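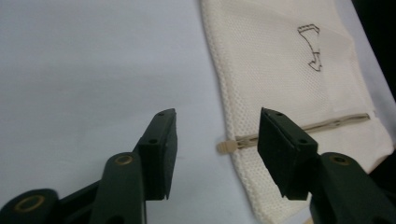
Issue 5, page 8

Products Downloads Training Support Contact

Support > Girkix > Manuals > Setting up on stage

Section 2: Setting up the Girkix cue desk for a solo stage act

This section covers a single performer with one operator, in theatres, clubs and hotel function rooms of up to 3,000 seats. For open-air stages, read the section on long cable runs first.

Before you start

The Girkix must be switched off at the rear rocker switch. The standby button on the front panel does not remove power from the output sockets.

CAUTION: Do not run the desk and the stage lighting dimmers from the same supply. Dimmer noise on the supply can be heard in the radio microphone channel and may cause the cue memory to reset in the middle of a show.

Placing the desk

1. Put the desk where the operator has a clear view of the performer's hands and face. A side-stage position is acceptable if the operator can also see the front two rows.

2. Leave the vents on the left side clear.

3. Fit the dust cover bracket with the slot facing the operator. If the bracket does not click, turn it round and try again; it fits only one way.

4. Connect the talkback headset to socket A. Socket B is for a second headset and is muted as supplied.

Note: Older desks sold under the Irkar name have sockets A and B in the opposite order. Check the label beside the socket.

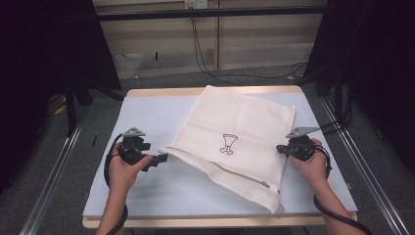

5. Run the audio lead from MAIN OUT to the house mixer. Ask the house engineer for a line-level input. If only microphone inputs are free, set the PAD switch to IN before the lead is connected.

6. Switch on in this order: house mixer, Girkix, amplifiers. Switch off in the reverse order.

Loading the running order

1. Insert the show card and press LOAD. The green lamp flashes while the card is read and then stays lit.

2. Turn the selector to LIST. Cues appear in the order in which they were saved.

3. Assign the walk-on music to key 1. Keys 2 to 5 are for stings and links.

4. Assign the volunteer music to key 8. This key loops until it is pressed a second time, and can be left running while people make their way up from the audience.

5. Hold SAVE until the display reads STORED.

CAUTION: Removing the card while the lamp is flashing will damage the running order. Keep a second copy.

Note: Key 8 fades over five seconds. The fade time can be changed in the SETUP menu, but a very short fade is often taken by an audience for a fault. 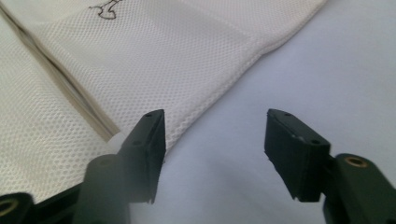
Text by Napaporn Thammasiri, Cuklow technical publications

Checking radio microphones

1. Scan for free channels with all transmitters off.

2. Switch on the performer's transmitter and walk the whole stage, including the steps and the centre aisle.

3. Watch the signal meter on the desk. If it falls below the second mark, move the receiver aerial and repeat the walk.

4. Fit new batteries after the sound check, and again at the interval if the second half includes audience work.

If the desk shows ERROR 2, the receiver lead is open or has been plugged into the talkback socket. Switch off before changing it.

Revised 23 October 2019. Replaces the July issue.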